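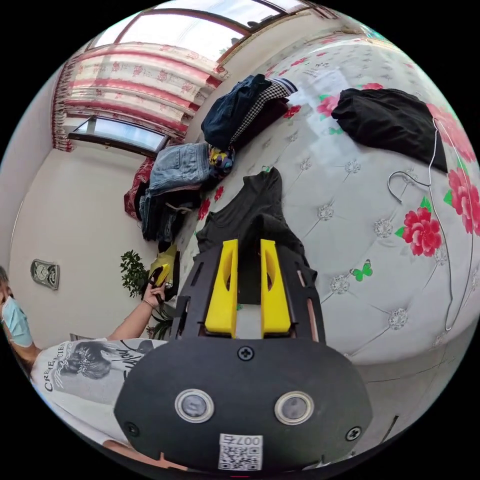

# Please stop smoothing my grasps

I've spent most of this winter on the least glamorous piece of software in our whole setup, the bit that takes a recording from a hand-held gripper and turns it into something a policy can learn from. And I have an opinion now, which I'm going to share whether or not you asked (sorry, it's my page).

We filter too much. Way too much!

When we started Trollico, our little conversion tool, the first thing I put in it was a low-pass filter on the gripper trajectory. Everybody does it. Human hands wobble, the pose estimate wobbles on top of that, and a nice clean curve looks so much better in the viewer. I was proud of those curves. Then we trained on clothes, and the robot would come down on a black T-shirt like an airplane landing, close its fingers on air and float gracefully away.

Clothes are mean. A bunched-up shirt on a quilted bedspread has no obvious handle. When a person picks one up with a two-finger tool, there's often a tiny dip right before the fingers close, a quick push into the cloth, and sometimes a sideways scrub to get a fold started. It's over so fast that my filter took it for noise and threw it out. I deleted the one part of the motion that did the job, and I did it in 4000 demonstrations before I thought to overlay the raw path on the clean one. Ouch.

Rosario Vitale, who wrote the planner half of Bondska, doesn't agree with me on the fix. Rosario wants to keep the smooth path and let the controller be soft on contact, so the dip happens by itself. I get the appeal, and for a mug on a table I'd probably go along with it. But a soft controller still needs to be told to go low enough, and the smoothed data says to stop two centimeters up. You can't be gentle with a thing you never touch.

So what do I want? I want conversion tools to leave the raw poses alone by default and store any filtered version next to them, with the settings written down where a tired person can find them. I want the viewer to draw both. And I'd love for the filter to back off whenever the finger gap is changing, which took me two afternoons to write and which I should have done back in August.

There's a cost, sure. The raw paths are ugly, and some of that jitter really is tracker error, especially with dark cloth filling up the view. Training on it makes the arm a bit twitchy on the way in. I can live with twitchy. I clamp the acceleration at playback, where I can see what I'm losing, and I leave the recordings be.

The back-off option is in the Trollico main branch now, turned on by default. Rosario has already asked for a flag to turn it off, and fine, I'll add it this week.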